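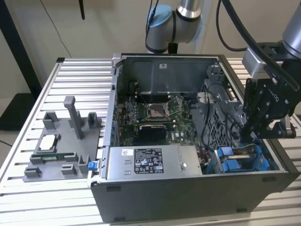 Inside the Office Towers: Parts and Layout

Photos and notes by Melur Wattimena
October 2022

Kornulex refurbishes desktop computers for schools and small offices. This gallery covers the full-size black tower, one of the models we see most. We have 211 of them on the shelves at the Halim building, and most need new memory or a new drive before they go out again.

The tower is worked on lying on its side, with the side panel off. The board is green and has a white DELL logo printed on it. The processor socket has a metal retention lever. The graphics card sits below the socket, and the power supply is the silver unit with the black label. Drive carriers in this model are blue plastic with two latches. A processor and a memory module are kept in the gray holder plate to the left of the case.

Memory and cables

Memory goes in before the cables are tidied. On this side of the board there are two dark slots with white latch tabs at the ends. Open the tabs first, line up the notch, and press until they close.

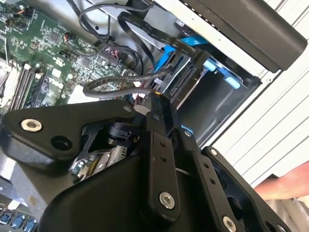 Can I mix memory modules of different sizes in one of these towers?

Mixed sizes will usually run, but matched pairs are faster and give us fewer returns. If you only have odd modules, put them in and run the full memory test before closing the case.

Cables

The black flat SATA cable should curve down to the drive bay without a sharp bend. Small leads, such as the red and yellow pair near the corner of the board, stay plugged in during a memory change. Leave enough slack to lift a drive carrier out.

Parts requests go to Santosh Pal. Write the shelf number on the form. Shelf 631 is for towers still waiting for a drive.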